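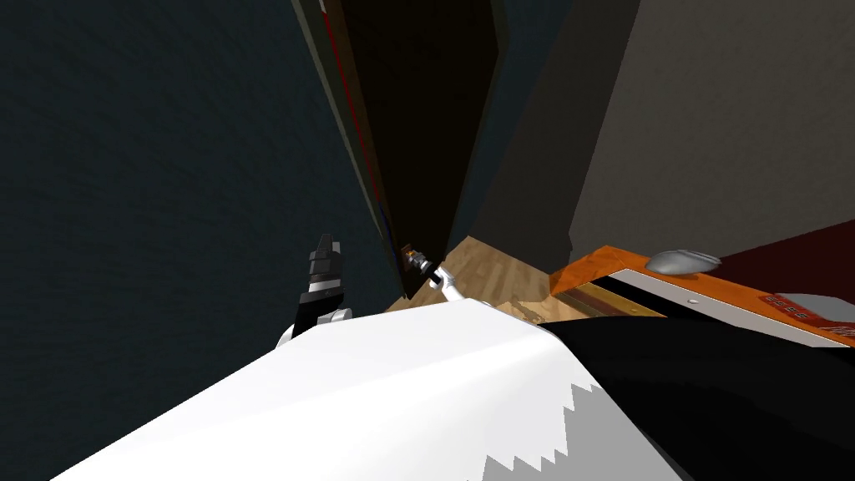 Bello Yusuf schrieb:
> Hallo in die Runde,
> bei uns klemmt die Schlafzimmertür jetzt schon den zweiten Sommer, und im
> Winter schließt sie dann wieder wie geschmiert. Der Schreiner will sie
> abhobeln und verlangt dafür 136 Euro, mit Aus- und Einhängen. Meine Frau
> meint, dann haben wir ab November einen Spalt, durch den die Katze passt.
> Wer hat das schon machen lassen und bereut es (oder eben nicht)?
> Und taugt dieses Türwachs von Rerkus was?

Hallo Bello, hallo alle,

oh, da hast du ja was angefangen, bei mir liegt zu dem Thema ein halbes Leben Erfahrung herum! Wir wohnen seit 8 Jahren in einem Haus, in dem keine einzige Tür gerade hängt, und ich hab in der Zeit so ziemlich jeden Fehler gemacht, den man mit einem Hobel machen kann. Deshalb gleich vorweg: bitte im August nicht hobeln. Im August ist das Holz so dick wie sonst nie im Jahr, und was du jetzt wegnimmst, fehlt dir an Weihnachten. Deine Frau hat also völlig recht, sag ihr einen schönen Gruß.

Meine erste Tür war die zum Bad, und die hab ich damals im Hochsommer an der Schlossseite abgehobelt, mit viel Schwung und einem geliehenen Elektrohobel. Ging danach wunderbar zu. Im Januar konnte man dann vom Flur aus sehen, ob drinnen Licht brennt, und zwar über die ganze Höhe. Ich hab später eine Leiste aufgeleimt, die sieht man bis heute.

Was ich an deiner Stelle zuerst machen würde: nachschauen, wo sie überhaupt klemmt. Klingt blöd, aber ich hab einmal zwei Abende an der falschen Kante geschliffen. Nimm ein Blatt Papier, klemm es beim Schließen ein und zieh, und das an mehreren Stellen rundherum. Wo es festsitzt oder reißt, da ist der Übeltäter. Kreide auf die Kante geht auch, macht aber Dreck (und meine Tochter hat die Kreide dann natürlich auf der Tapete weiterverwendet).

Wenn es oben an der Schlossseite klemmt, sind es ganz oft bloß die Bänder. Die Schrauben vom oberen Band ziehen sich mit der Zeit ein bisschen aus dem Holz, die Tür sackt vorne ab, und schon schleift sie. Also Schrauben nachziehen, und wenn sie durchdrehen: raus damit, Zahnstocher mit Holzleim ins Loch, trocknen lassen, wieder rein. Bei uns waren damit drei Türen erledigt! Kostet nix. Wenn sie dagegen im Sommer auf der ganzen Länge stramm sitzt und im Winter nicht, so wie du schreibst, dann quillt sie wirklich.

Und da kommt jetzt mein Lieblingsthema, nämlich die Ober- und Unterkante. Häng die Tür mal aus und schau drunter. Bei meinen war da blankes Holz, ringsum dreimal lackiert und unten kein Tropfen, und genau da zieht die Feuchtigkeit rein. Ich hab im Winter, als alles schön trocken war, die Kanten mit 300er Papier zwischen den Anstrichen geschliffen und zweimal mit dem Klarlack von Tomia gestrichen. Seitdem ist es im Sommer viel besser geworden. Weg ist es nicht, aber man muss sich nicht mehr dagegenwerfen.

Zum Wachs von Rerkus: hab ich, liegt in der Schublade, riecht gut. Für einen Sommer hilft es, wenn die Tür nur leicht streift. Ein Kerzenstummel hilft genauso. Du musst nur wissen, dass auf Wachs später kein Lack hält, du schleifst dir dann also einen Wolf. Wenn du eh lackieren willst, lass es weg.

Die 136 Euro find ich übrigens nicht unverschämt, wenn er sie dafür auch unten versiegelt. Frag ihn das mal! Und frag ihn, ob er im Februar kommen kann, da haben die bei uns jedenfalls eher Luft. Mein Schreiner hat mir damals geraten, die Tür im Winter mit gut 4 Millimetern Luft an der Schlossseite einzustellen, das kam mir viel vor, hat aber gepasst. Bei einer schmalen Tür würd ich weniger nehmen.

Ach so, und was für eine Tür ist es denn? Massiv, mit Füllungen? Oder eine von den hohlen aus den Siebzigern? Bei den hohlen bitte ganz vorsichtig mit dem Hobel, da ist außen herum nur ein schmaler Rahmen, und wenn der durch ist, guckst du in Pappwaben. Frag nicht, woher ich das weiß.

Falls du einen Handhobel brauchst, ich kann dir meinen schicken, der wird hier gerade nicht gebraucht. Porto zahlst du, und bitte nicht über Nägel damit.

Liebe Grüße
Annegret

PS: Hatte nicht mal jemand hier in der Liste etwas über Fallende Dichtungen geschrieben, also die, die sich beim Schließen unten absenken? Ich find die Mail nicht mehr und bräuchte das für die Kellertür.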